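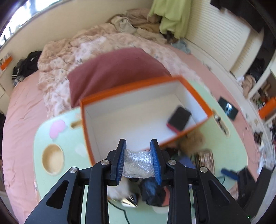
One of last year's group wrote on her feedback sheet that she could never see the point of wrapping a thing before you have decided where it is going to live, and could we please talk about that first next time. So we shall, and I'm grateful to her, as it has made me turn the whole session round!

## Session 2: The small bedroom, bed and floor

*Home Skills evening course, Jullbridge. Notes revised 21 April 2020.*

### Where the trouble starts

A bedroom gets untidy from the bed outwards. The bed is the biggest flat thing in the room, so the washing lands on it, and then the clothes you took off, and then a tablet, and before you know it the duvet has been shoved up to the headboard to make space for the lot. After that everything else goes on the floor. I have lived like this myself, for most of one winter in a rented room in Grendstead, and I remember stepping over the same brush every morning for weeks.

A little bed table is a great help here (the sort with a recess for a cup and slots to carry it by). It gives you a clean working surface while the mattress is still buried. Please do keep it as a working surface, though. If it becomes one more place to put things down, you are worse off than before.

### Wrap first or sort first?

Back to the question on the feedback sheet. My old answer was "wrap everything breakable at once", and I still think that holds if you are moving house. For an ordinary tidy I have softened. Try it this way:

1. Bring one open box to the table. A shallow one with a coloured rim is lovely, as you can see at a glance where the edge is.
2. Take out whatever is lurking in it already. There is nearly always a sponge.
3. Pick up one item from the floor and say aloud where it belongs. It feels silly, do it anyway.
4. If it belongs in this room, put it there, unwrapped.
5. If it is to be stored or given away and it could chip, roll it in bubble wrap and lay it in the box.

Round things want rolling, and the wrap should overlap itself by a good hand's width. Flat tins don't need wrapping at all unless you are fond of the decoration on the lid, in which case a single layer will do.

### The bed itself

Move the tablet before anything else. Then divide the clothes by whether they are clean, and be strict with yourself about it, particularly over the dark pile, where you honestly can't tell by looking and will have to use your nose. Clean washing is folded on the bed table and put straight away. Pillow next, then pull the fitted sheet tight at the corners, and the duvet goes on last of all.

Nothing should be left against the radiator. A garment hung near one to air is quite all right for an afternoon, but keep it clear of the slats.

### The shelves

Bins on open shelving are best kept to one kind of thing each. I label mine on the front with masking tape, and I change the labels every September when the winter woollies come out.

### To do before next time

- Clear the floor on one side of your own bed, whichever is worse.
- Fill one box, up to 2 if you are enjoying yourself, and bring a list of the contents.
- Read the pages on folding in the Plekano booklet. Spare copies are in the Ahmadpour Room, on the windowsill by the kettle.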